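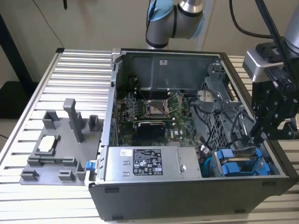 Vimala Bhat wrote in to ask whether she really has to take the whole cooler off just to renew the paste, or whether she can loosen it on one side and squeeze some in. She has to take it off. Paste added at the edge never reaches the middle, and the middle is where the heat is. The job takes less than an hour on most desktops, and the tips below cover it along with the rest of a yearly cleaning.

Last updated: June

Cleaning a desktop computer at home

Before you open it

Shut the computer down from the menu, switch off the power supply at the back, and pull the cord. Then hold the power button in for a few seconds to drain what is left. Unplug the monitor, keyboard and everything else. If you have more cables than you can keep straight, put a bit of masking tape on each one and write the port on it.

Work on a hard table. Carpet and bedspreads build up static, and so do wool socks. Touch bare metal on the case before you reach inside, and again each time you come back from answering the door.

Lay the tower on its side with the open side up. Heavy parts sit better that way and a dropped screw stays where you can find it. Keep screws in a muffin tin or an egg carton, one cup for each part, in the order you took them out. Case screws and drive screws look alike and have different threads. If one starts to bind after a turn or two, back it out and try another.

Dust

Take the computer outside or into the garage if you can. Use canned air in short bursts and keep the can upright. Tilted cans spit liquid. Hold each fan still with a finger or a pencil while you blow on it, or it will spin faster than it was built to.

A household vacuum is fine for the floor of the room and the outside of the vents. Keep the nozzle out of the case.

For caked dust in the fins of a cooler, use a clean, dry, soft paintbrush, an inch wide. Mine is a Solberg trim brush that has never been near paint. Brush along the fins, then blow. Greasy dust from a kitchen computer won't come off dry. Take the cooler off and go over the fins with 90 percent isopropyl alcohol and let it dry completely before it goes back.

Foam and mesh filters can be washed in the sink with dish soap. Leave them overnight. If you need the computer that evening, run it without the filter and put it in the next day.

Removing the cooler and processor

Warm paste lets go more easily than cold. Run the computer for ten minutes before you shut it down, then start. Loosen the cooler screws a little at a time in a crisscross pattern. Twist the cooler gently from side to side before lifting. If you pull straight up on some boards, the processor can come out with it.

You don't need to take the processor out to clean the top of it. If you are replacing it, push the lever down and slightly out to clear the catch, then let it up slowly. Note which corner has the small triangle. Hold the chip by its edges.

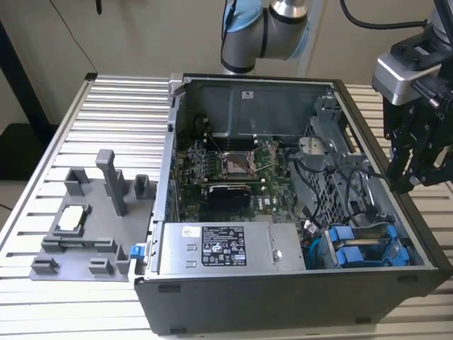 Keep the socket covered whenever you walk away from it. The plastic cap that came with the board is best, so save it in the box. Don't blow canned air straight into the socket, and don't wipe it with anything. Cotton threads catch on pins, and a bent pin is a miserable thing to fix.

Wipe old paste off the processor and the cooler with a coffee filter and alcohol. Coffee filters leave no lint. Paper towels do. A dot of new paste the size of a pea is enough for a regular desktop chip. Large workstation chips need more, usually an X or several dots, so check the instructions for yours.

Memory and cards

If the computer beeps at you afterward or the screen stays dark, reseat the memory first. Open the clips, lift the stick out, line up the notch and press until the clips close. For a graphics card, take out the bracket screw and release the latch at the end of the slot before pulling. Forgetting the latch is how slots get broken.

Paste keeps for a couple of years in a drawer with the cap on tight. I use the Kamath tube from the hardware store.

Closing up

Check that no cable touches a fan. Plug in the power, monitor and keyboard and start it once with the side off, hands away, to see that all the fans turn. Then shut it down, put the panel on, and write the month on a piece of tape inside the door.

368 shares
7 comments, showing 4

Trudy Ellery
The egg carton works but mine got knocked off the bench. I use a magnetic dish now.

Kwadwo Asamoah
How often with two cats? Once a year is not enough at my house.

Elango Kulkarni
Kwadwo, I do the filters monthly and the inside every spring and fall. Getting the tower off the floor helped more than anything.

Vignesh Salian
Forgot to unlatch the card. Wish I had read this last week.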